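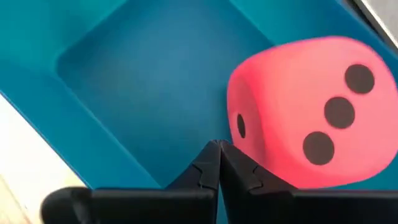
Coral foam die in the teal tray, three up on the larger face.

Korum dice set, bench check at Clustham
April, started 9:15

Purpose: decide which dice go into the Korum counting kit, the soft foam ones or the small hard ones, and whether the teal tray can stay as both storage and rolling surface. Continues from the last entry, where only the foam dice had been measured.

Items on the bench

Teal tray, plastic, rounded corners. From Hunevstead. Inside length 238 mm at the floor, slightly more at the rim because the walls slope. Surface is matte enough to use under the overhead lights, though it still shows soft highlights on the rim.
Foam dice from Ghorbani. Heavily rounded corners and edges. Colors in use today: coral, pale pink, lavender, mint.
Small dice, assorted, several of them translucent. These came out of the drawer and have no supplier record.

The mint die is close to the tray in color. Flagged last time, still true. Against the tray floor the outline is poor and you end up looking for the pips instead of the die. On the wood it reads fine. If the tray stays teal, the mint die should be swapped for something else. I would take yellow if Ghorbani stocks it in the same size. Have not asked.

Roll log

Total to date is 2,372 rolls, all foam, all by hand, dropped from forearm height onto the tray floor. Split as follows:

Lavender: 1,000
Mint: 823
Coral: 549

Pale pink has not been rolled at all. It arrived after the log was started and I did not want a fourth column with a handful of entries in it.

Lavender by face, one through six: 171, 158, 163, 169, 160, 179. Chi-square 1.86 on five degrees of freedom. Nothing there. The six is the high face but well inside what a fair die does over that many rolls.

Mint and coral are tallied but not worked up. The coral sheet has a page where the marks for two and three run together, and I am going to retally that page before using it. Do not quote the coral numbers until then.

Behavior on landing

Foam dice bounce once, sometimes twice, then settle. The rounding is generous, so a die that touches a sloped wall can come to rest leaning with no face clearly up. Rule used in the log: any die not flat on the tray floor is a void and gets rolled again. Voids were written in the margin and are not in the totals. More of them with two dice in the tray than with one, which is expected, as the dice lean on each other as well as the wall.

Compression: pressed each die between thumb and finger on all three axes, held for a minute, released. No visible set on lavender or coral. Mint was slow to come back on one axis. Repeated after the lunch break with the same result. Could be a softer batch. Needs a second mint die to say anything more. 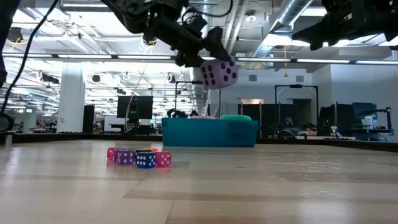
Small dice next. They roll well on the wood and badly in the tray. On the wood they travel, and without a stop they would leave the table, though the raised border at the far edge catches those going that way. In the tray they skate along the floor and click against the walls, and the noise is worse than I had noted before. For a classroom with six or eight trays going at once it would be unpleasant.

Legibility of the small ones varies. White pips on blue are the best of the lot and can be read from standing height. White pips on the translucent purple are usable. Translucent bodies in general are a problem under these lights: the tabletop is glossy, the color goes through the die and onto the wood, and the far pips can show through behind the near ones. I misread the reddish one twice in a short run, both times taking extra pips from the opposite side. Turning it against a sheet of white paper made no difference. A dull dark mat did help, but a mat is one more thing in the kit.

Size is the other objection. The kit is meant for young children, and the small dice would need to be run through the small parts cylinder before anyone considers them further. The cylinder is in the other building. Not done today.

Storage check

Foam dice go into the tray loose. Three sit on the floor together without being forced, grouped or spread. With more than that they start to ride on each other and you lose sight of the lower ones. This matters for putting away, less for rolling, since the activity cards call for two dice at most.

Tried stacking the lid from the old Korum box over the tray. It does not seat. The corner radius on the lid is tighter than on the tray, so it rocks on the diagonal. Either a Hunevstead lid or a drawstring bag. The bag is cheaper and the foam will not mind being squeezed for a few days, subject to the mint question above.

Cleaning: wiped tray and foam dice with a damp cloth and mild soap. Tray fine. Dark pips on the lavender die unchanged, no color on the cloth. The coral die left a very faint tint on the cloth on the first pass and none on the second. Probably loose surface color from manufacture. Will repeat with a white cloth on a coral die that has not been handled. 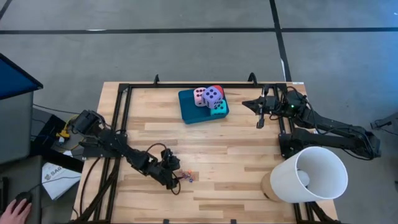
Bench notes

The butcher-block top is level enough for this work. Checked with the short spirit level along both directions, bubble inside the lines everywhere except near one corner, where it touches. No rolls were logged from that corner.

Keep the tray toward the middle of the top. When it sits near the edge people brush it with a sleeve and the die gets nudged before it is read.

Position so far

Foam in, small dice out, unless the blue with white pips can be sourced in a larger size. Tray stays. Mint to be replaced on grounds of color, whatever the second compression test shows.

Open

Retally coral page.
Second mint die from Ghorbani, same batch if they can identify it.
Ask Hunevstead about a matching lid and the price without one.
Start a pale pink column, same drop height, same void rule.
Small parts cylinder, borrow and return same day.
Repeat wipe test on unhandled coral.

Stopped 4:50. Roll sheets are in the Clustham binder behind the tab for foam.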